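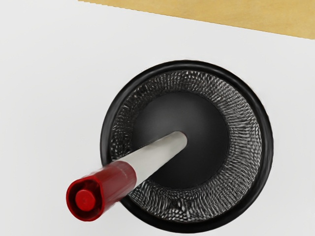 Figure 1. Computer-rendered view from above of a round black mesh pen holder with a red-capped marker.

Reading time: 2 minutes

4. Recall of plot threads in long-running serials

We asked viewers of the daily serial Clulden to keep an episode diary through June. Of the 254 people who signed up, 100 returned a diary that covered the whole month, and the results in this section come from those diaries only. Each entry recorded which storylines the viewer had followed that day and which characters they expected to see again before the end of the week.

Viewers kept track of secrets far better than they kept track of jobs, houses or business deals. The hidden parentage story was mentioned in most diaries even on days when it had no screen time. The sale of the Brovutden hotel, which had more scenes in the same period, was often left out or mixed up with an older plot about the harbour. We coded a thread as "held" if it appeared in a diary at least 2 episodes after its last scene.

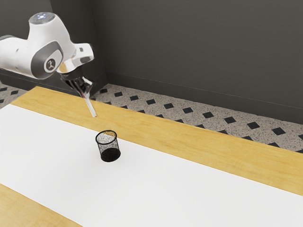
Threads were coded by hand from the diaries, and entries that named a character but no event were set aside. This affected the Grorken family most, as many viewers wrote only the surname. We kept those entries for the character counts in Section 5 but left them out here.

Age made little difference to the number of threads held. Length of viewing did. The 41 diarists who had watched for more than ten years often explained a new scene by pointing to an old one - a wedding, a fire, a quarrel over a will - and they tended to hold threads for longer. Newer viewers leaned on the recap at the start of each episode, and their entries followed its wording closely.

The same coding scheme was tried on a small set of diaries for the weekly serial Ra. The gaps between episodes were too long for our definition of a held thread to work well, and those figures are not reported.

Comments

Did you count people who record the week and watch it all on Sunday? That's how my mum does it.

The hotel plot was dull, no wonder it was forgotten.

Would like to see the coding sheet for this section if it can be shared.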